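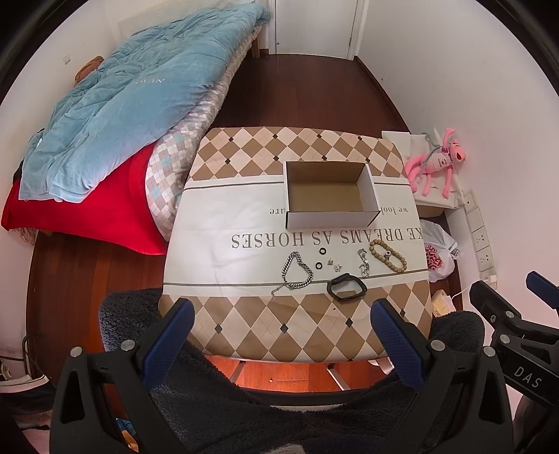 21 January 2018

Spent the day on section four of the handling rules, the part on small and tangled items. The draft from Hulport runs to eleven pages and says very little about chains. It treats every object as if it had a width and a height and stayed that way. A bracelet has neither until someone has put it down.

Rewrote 4.2 as follows, for the record:

- Items go down singly, with clear cloth between them. Touching items count as one item and must be separated before the run starts.
- Chains are laid as they fall. No straightening, no tidy circles.
- The container is open before the first grasp and stays where it is until the last item is in.
- A dropped item ends the attempt. It is logged as a drop, even if it lands in the container.

The last of these will cause an argument. Bellum want a drop into the box marked as a success, on the grounds that the item is in the box. My view is that the rule should score the release, and a release nobody commanded is a fault wherever the item ends up. If we mark it as a success the logs will teach the wrong thing and we will not find out until much later. I have put the reasoning in a note under the clause so that it can be argued with properly.

Went through the Dhillon logs from last April again. 3866 attempts, of which 300 carry no outcome at all. The field was optional at the time. It should never have been. Clause 6.1 now says that an attempt without an outcome is not an attempt, and is removed from the total before any rate is worked out. That brings their usable figure to 3566, and they will not like it, as the contract figure was 4000 and they were already short.

Also unresolved: whether patterned surfaces need a clause of their own. The old text asks for "a plain, even ground", which suits a bench and hardly anything else. People put their things down on printed cloth, on magazines, on blankets. I would sooner drop the requirement and ask instead that the surface be recorded, with one word for plain or patterned and one for hard or soft. Four combinations, easy to sort by. Prumis already do something similar and their records are the cleanest of the lot.

Lettering on the surface is a different question. A line of large print behind a thin chain gives edges everywhere. I have left it permitted. If a system cannot tell a chain from a capital letter, the logs ought to show it.

Grip pads next. The draft says pads are to be "in good order", which cannot be checked by anyone. Changed to: inspect both pads before each session and after every 50 grasps; replace the pair if either shows a tear, a lifted edge or a polished patch. Always the pair. A worn pad against a new one pulls the item to one side during closing, and with something the size of an ear stud the whole tolerance is gone before the jaws meet. I had this in the 2016 version and it was taken out for length. It is back in.

Studs are the worst case generally. The post catches in the weave of the cloth, the jaws close on cloth and stud together, and the cloth comes up with it. Two possible rules:

1. Forbid any grasp that lifts the surface.
2. Permit it, but require that it be logged as a surface lift.

Settled on the second. The first would rule out most stud grasps on fabric and people would simply stop trying them. Reporting is better than avoidance at this stage — we can tighten it once there are numbers to tighten it with.

Order of picking: left free. I had thought of requiring smallest first, so that rings do not vanish under a watch strap in the box, but that is a packing rule and this is a handling document. Moved it to the annex with a question mark.

Terms still to be fixed. "Gripper" and "tool" are used for the same thing in sections two and five. "Jaw" and "finger" likewise. I have gone with gripper and jaw throughout, and "pad" only for the part that touches the item. "Container" stays, since "box" excludes trays.

Left to do:

- 4.5, items that roll (beads off a string, loose rings on edge)
- 6.3, who signs off the log when one person does both jobs
- reply to Hulport on page count; they want eight, we are at twelve and a half
- check whether the annex is binding — the contents page says yes, the annex itself says no

Stopped at half past nine. Will start with 4.5 tomorrow.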